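**Progress report, Mar 10, 2026**
Bokulik community cooking project, Arnstead

Since January we have held six cooking evenings in the Flallavham hall. The topic was soups and stews from dried beans, and nine families came to most of them.

The recipe booklet is almost ready. Five recipes are tested and two still need work - the barley soup became too thick each time.

Spending on food is within the budget. The big pots from Buzatu came late, so we moved one evening to the next week.
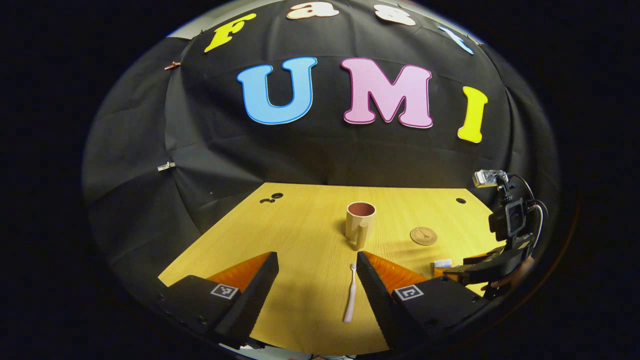 *Foam letters on black fabric, behind a light yellow wooden table.*

For the next period we ask to keep the same amount for spices and oil.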